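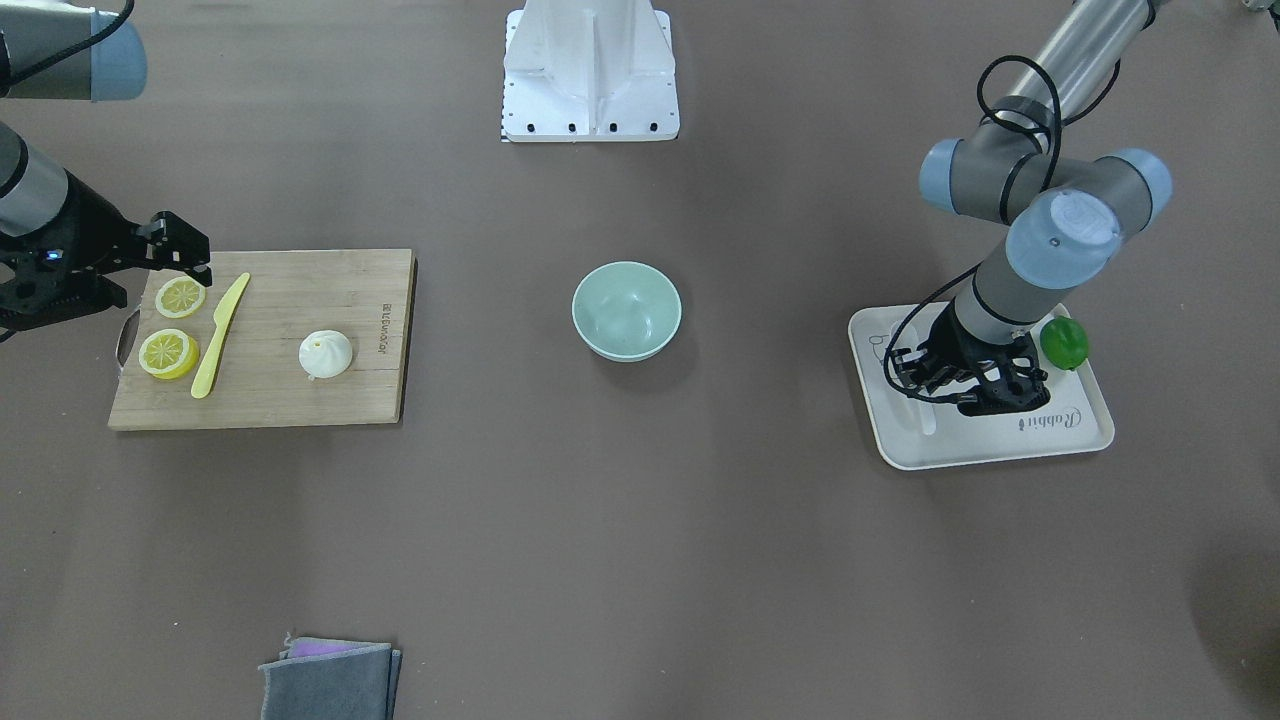 A Letter About the Creek

Jun 29, 2025

I have been promising to write about Skov Creek since January, when the notice went up on the post by the footbridge, and every time I sat down to do it I ended up weeding the beans or calling my sister. So today I made a big pot of coffee and told myself I couldn't get up until it was done (the writing, I mean, though the coffee went pretty quickly too).

If you don't live near Wistier, the short version is this. The Ernov plant, up past the old rail spur, has had a permit for years that lets it send its rinse water into the creek. The permit is up for renewal, and the company has asked for two changes. It wants to put out more water on its busiest days, and it wants to test that water once a month instead of once a week. The first change got all the talk at the diner. The second one is the one that has kept me up at night!

I walk that creek most mornings with the dog, and it isn't the same creek two days running. After a hard rain it goes the color of milky tea, and by the next afternoon you can count pebbles again. A test once a month is like calling your mother once a month and believing you know how she's doing. You might catch her on a good day.

So I read the whole application, all 125 pages of it, at the library, where they keep a paper copy behind the desk and are very nice about letting you spread out. I won't pretend I followed everything. There is a long section on metals that might as well have been in Latin, and I skipped a map or two. But Tove Ladefoged, who taught chemistry at the high school back when my boys were there, sat with me for two afternoons and went through the tables with a ruler and a pencil, and between us we got the gist.

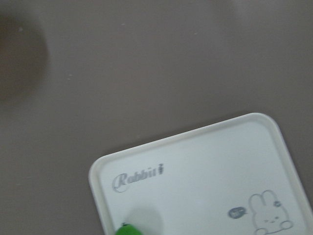 The tabletop, with a few tiny pale specks.

What bothered Tove was the temperature numbers. The water leaving the pipe is allowed to be a good deal warmer than the creek in summer, and the only place they measure the mixing is down where the Skov meets the Stunurden, where there's plenty of cold water to hide it. She would like a gauge closer to the pipe. I put that in my letter, and I gave her the credit, and she told me to take her name out, and then she called back an hour later and said to leave it in.

I also went to the open meeting at the grange hall. There were 29 of us on folding chairs, with the windows propped open and the fans going. Sotiris Gkikas spoke first. He has worked at Ernov for 18 years and his daughter just started there, and he said what I think plenty of people were feeling, that he fishes that creek himself and would like to be able to trust the place that pays him. The company's man wrote that down. He was polite the whole evening, I'll give him that, but when somebody asked what the weekly testing costs he said he would have to get back to us, and as of this morning he hasn't.

My letter came to two pages, and I asked for three things: keep the weekly tests, put a gauge near the pipe, and post the results where regular people can find them without filling out a form. You can mail yours to the county water office or drop it in the box at the library. Mine has one crossed-out word in the second paragraph and I sent it anyway.

They're taking comments through the end of next month. If you'd like somebody to read yours over before you send it, come by the house. I'm usually out back until supper, and the gate sticks, so give it a shove.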